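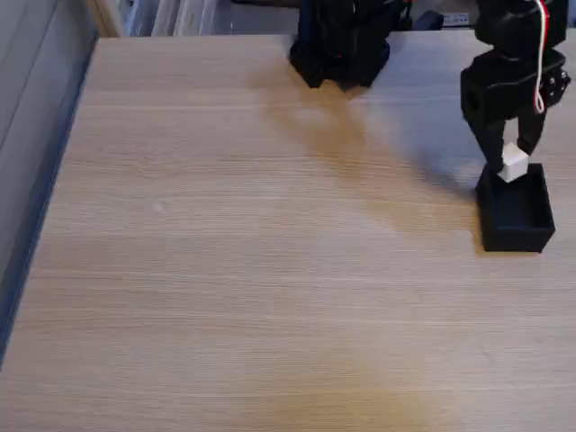
**Society day at Skumport: shotgun start or tee times?**

**mudflats_9**

We've got our society day at Skumport in August, on a Friday. 40 players. The club has offered us either a shotgun start at 9am or tee times from 8.10 at the usual gaps. Same price either way. I have to tell them which by the end of the week.

Last year we had tee times at Pliltinine and the first groups were in the bar three hours before the last ones came in. Half of them had gone home by the prize giving. I'm leaning towards the shotgun but a few of our older members don't like it. Has anyone played one at Skumport?

---

**longiron**

Played one there two summers ago. It works well enough. Everyone finishes within half an hour of each other and the food is hot for all of them.

The problem is the far end of the course. If you're starting on 11 or 12 it's a long walk out, and there's a hill. They did run people out in buggies but there were only a few, so some of us walked. Leave the clubhouse at 8.30 if you're on the back nine.

---

**Tarnside**

I'd go with tee times. A shotgun means you start cold on any old hole. I got the 7th at Skumport first up once, 400 yards into the wind with the out of bounds all down the right. Took an 8 and that was my day done.

With tee times everyone plays the same course in the same order. For a competition I think that matters.

---

**mudflats_9**

@longiron Thanks, I didn't know about the walk. I'll ask how many buggies they can let us have.

@Tarnside I take the point, but most of ours are there for the day out. The cup goes to whoever has the best Stableford and there's usually an argument about handicaps anyway.

---

**hookandhope**

Everyone plays the same 18 holes in a shotgun as well, Tarnside. You'd have had to play the 7th at some point.

---

**Tarnside**

Yes, but after six holes to warm up. It is different. There's no time to use the practice ground either if you have to be walking out at 8.30.

---

**hookandhope**

The practice ground opens at 7. Get there earlier.

---

**Tarnside**

Some of us are driving a long way.

---

**two_putts**

Can I ask what the price is? We were quoted 100 a head at Skumport for bacon roll, 18 holes and a two-course meal and I thought that was steep. We went to Buzatu instead. The greens weren't as good but the staff were friendly and it was easy to get round. They let us do tee times off two tees, the 1st and the 10th, which cut the waiting in half. Might be worth asking if Skumport would do that for you.

---

**mudflats_9**

Ours is a bit less than that because we're taking the one-course meal. Pie and chips or a salad.

Two tees is a good idea. I hadn't thought of it. Does the 10th at Skumport come back near the clubhouse?

---

**longiron**

Yes, the 10th tee is just past the putting green, next to the starter's hut. The 9th green is on the other side of the car park. So it would work, as long as they block the 10th for you until the early groups have come through from the 9th.

They may not want to do it on a Friday. The members have a roll-up in the afternoon.

---

**gorse_again**

We do two tees every year and I wouldn't go back. One thing to watch: if your first group off the 1st is slow, they hold up everybody when they cross over at the turn. Put your quick players out first on both sides. We put ours out by handicap once, highest first, and it was 5 and a half hours.

Also check your trolley people. We had 3 Zorkik trolleys give up on the hill at the back of Skumport in one day. Old batteries, I think. Mine was one of them.

---

**hookandhope**

Mine's a Zorkik and it gets up there fine.

---

**gorse_again**

How old is the battery?

---

**hookandhope**

Bought it in spring.

---

**gorse_again**

Well then.

---

**Tarnside**

I could live with two tees. You still get time to hit a few balls and have a coffee, and the gap at the end is much shorter. I'd want to know in advance which side I'm on, though. Send the list out a week before.

---

**two_putts**

We print ours the night before because people always drop out. If you send it a week early you'll be sending it three times.

---

**mudflats_9**

Rang the club this morning. They'll do two tees from 8.10 if we're all off by 9.30, and they want the final numbers a fortnight before. They've got six buggies and four of those are already booked, so the shotgun would have meant a lot of walking for the ones who can't manage it.

I've gone for two tees. Quick ones out first. I'll send a draft list a week before and the proper one the night before, and if people don't read the second one they can ask the starter.

Does anyone know if they still have the dress rule about socks?

---

**longiron**

Short white ones were fine when I went. No one checked mine. Jeans aren't allowed upstairs where they do the meal, so tell people to bring trousers.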